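We got to the Restside open house at two on Thursday, right when the rain started, so the lobby was packed with wet umbrellas and people pretending to study the floor plan. Restside is the old cannery in Stunammont, and it's now 16 small rental apartments plus a shared laundry (with windows! I have never had a laundry room with windows).

Elsa Hedlund from the leasing office took us up to the second floor. She was lovely and very fast on stairs. The unit we saw was a studio with huge beams, a sliding door that sticks, and a view of the Brandeo parking lot. Rent is 900 a month, heat included, and I asked twice to be sure. My sister loved the bathroom tile. I loved the closet, which you can stand inside!
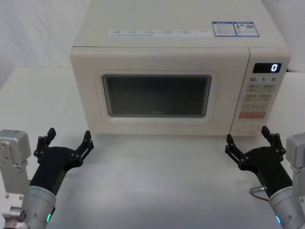
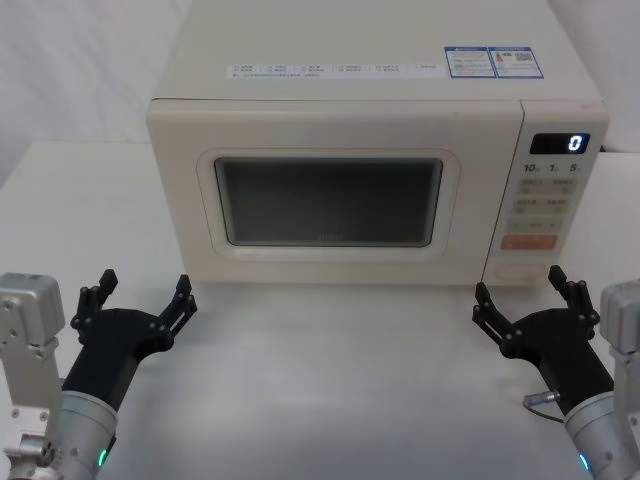 Kitchens were what I'd come to see, because mine at home is basically a hallway. I'm picky about counters and storage, and I'd want both before I sign anything. A cream microwave with rounded corners like that one would suit me fine, though it does eat up a lot of tabletop. We finished with coffee at Bermúdez and caught bus 19 home, still arguing about the tile.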